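Tasitz Fashion House
Careers

Assistant Patternmaker, Women's Eveningwear
Full-time, permanent position
Location: Clanden Studio
Reports to: Vikas Katiyar, Head of Pattern Development 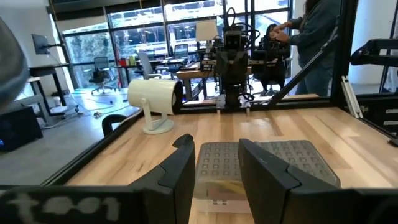
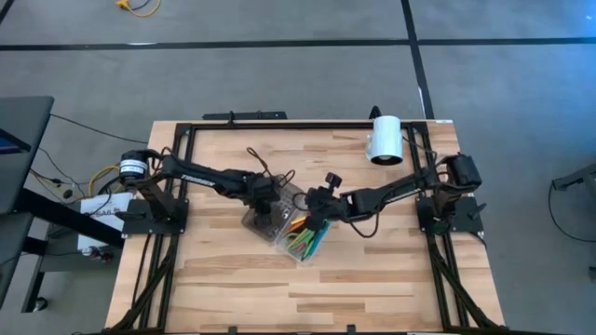 About the Position

Tasitz invites applications for the position of Assistant Patternmaker in its women's eveningwear department. The successful candidate will support the senior patternmakers in turning design sketches and draped forms into production patterns for the two main collections shown each year, and will take part in fittings from the first muslin through the final sample.

The position has become open following the expansion of the Jurus line, which was previously limited to separates and will now include full-length gowns and tailored evening coats. The department consists of five patternmakers, who work in close cooperation with the sample room and the fabric library on the same floor.

Principal Duties

Draft, cut and correct paper patterns for woven silks, velvets and light wools, following the measurements and ease allowances set by the house.

Transfer draped muslins to flat patterns, with all notches, grain lines and seam allowances clearly marked.

Prepare cutting instructions for the sample room, including notes on nap direction, interlinings and the placement of prints.

Attend model fittings, record changes and enter them on the master pattern by the end of the following working day.

Grade approved styles in accordance with the house size chart. Grading of bias-cut garments remains with the senior patternmakers, but the assistant will be expected to learn the method during the first year.

Maintain the pattern archive for the Jurus line. The archive holds 400 patterns on card, many of which have not yet been entered in the digital catalog. A portion of each week outside the collection period is set aside for this work.

Required Qualifications

A degree or diploma in fashion design, patternmaking, garment construction or a closely related subject. Applicants without a formal qualification will be considered if they can show equal experience in a workroom.

At least two years of paid experience in patternmaking, sample cutting or dressmaking. Internships of four months or longer may be counted toward this requirement.

A sound command of hand drafting. Applicants should also be comfortable with at least one digital pattern program; training will be given on the program used by the house.

The ability to sew to a standard sufficient to test one's own patterns in muslin.

Good written and spoken English. Fitting notes are kept in English and are read by the outside workshops.

Preferred Qualifications

Experience with boned bodices or other structured evening garments is an advantage, as is familiarity with beaded and embroidered fabrics. The Bajpai workshop, which carries out most of the hand embroidery for the house, receives its panels before they are sewn together, and patterns for these panels must allow for the slight shrinkage that dense stitching produces. Applicants who have prepared panels of this kind should say so in their letter.

Hours and Conditions

The regular working week runs from Monday to Friday. During the four weeks before each collection is shown, longer days are usual and some Sunday work is required. Sunday hours are agreed in advance with the head of department and are repaid as time off -- normally within the same season.

Salary is set according to experience and will be discussed at interview. The position carries paid vacation, health coverage and an annual allowance for the purchase of personal tools. Shears, rulers and dress forms are supplied, though most patternmakers prefer to bring their own shears.

The appointment is subject to a trial period of five months. A review meeting will be held midway through this period and again at its close.

How to Apply

Applications should contain the following:

A letter of no more than two pages, stating the applicant's experience and earliest possible starting date.

A current resume with the names of two persons who can comment on the applicant's work.

Photographs or scans of four patterns drafted by the applicant, at least one of them for a lined garment, each with a photograph of the finished piece. Work done under the direction of another patternmaker may be included if this is clearly stated.

Please do not send original patterns or garments with the application. Those invited to interview will be asked to bring one finished garment and its pattern, and will complete a short drafting exercise at the studio. Paper and tools will be provided for the exercise.

Applications should be addressed to Shivam Jaiswal, Personnel Office, and submitted through the careers page by the last working day of May. Interviews will take place at the Clanden Studio. Applicants who need adjustments in order to attend or to complete the drafting exercise are asked to inform the Personnel Office when accepting the invitation.

Tasitz is an equal opportunity employer. All applicants will receive a written reply.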